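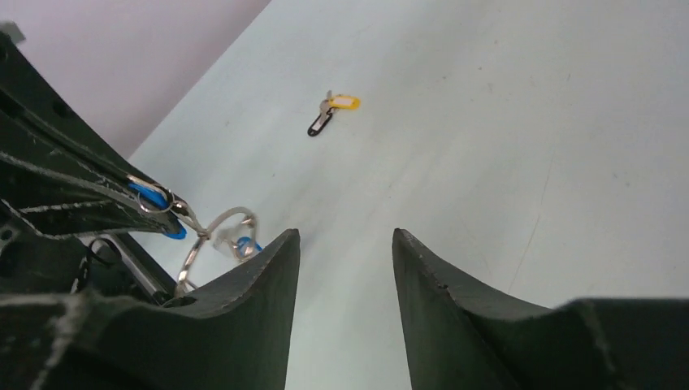 Looking after the key cell at Giltberg

Ewan McIver has a cold coffee and not much time. The cell goes back on at noon. He talks with his sleeve in the gripper, wiping.

"Fingers first. Always," he says. "You look at the tips. Paint I don't care about, paint chips. I care if the tips meet."

The cell sorts tagged keys for Habte, who rent out storage units. 139 sets in the current batch. Thin stuff, slippery. Split rings, plastic tags, rings through rings. A tip that's off by a hair and the key just turns sideways.
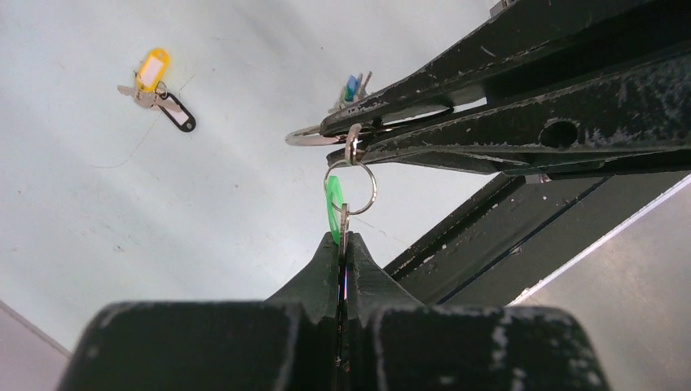

Reltix would have you swap the fingers every month and be done with it, according to Skumard, and wiping them down is a waste of a morning. McIver has heard it. He shrugs.

"Sure, if you like buying fingers. I swapped in August. Still good."

His routine is short. Power off, wipe the inner faces, close the jaw on a strip of paper and pull. If it slides he tightens the two screws at the base and goes agian. Then a slow run, 36 picks, him standing there with a hand near the stop. 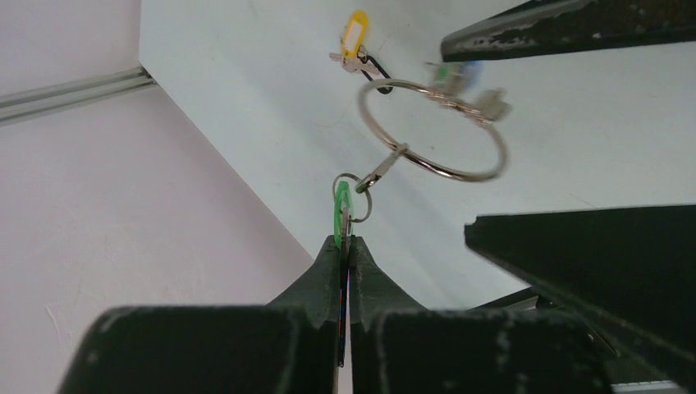
Tag in the fingertips, ring and keys above. Giltberg, 21st January.

The big rings are what he worries about. They swing. "You grab the tag, fine, but everything else is on a ring and it wants to go somewhere. So I slow the lift. Not the whole move, only the lift." He cut it to 59 percent last winter and left it.

Dust? Yes, dust too. Gets in the joints, he does those with a dry brush. No spray. Someone used spray once and he is still anoyed about it.

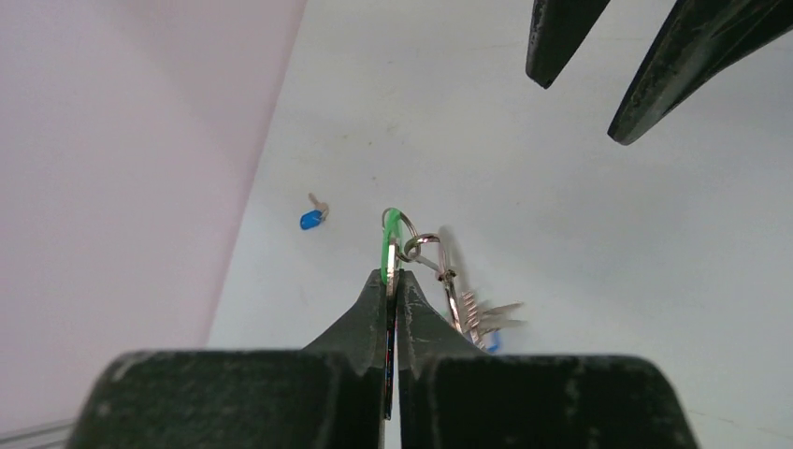
What he'd change

Longer cable, for one. And a darker table, becuase the pale one shows every mark and he ends up cleaning that as well. "I asked. They said next budget."

Then he's up, checking the stop button. Paper strip back in his shirt pocket. Noon.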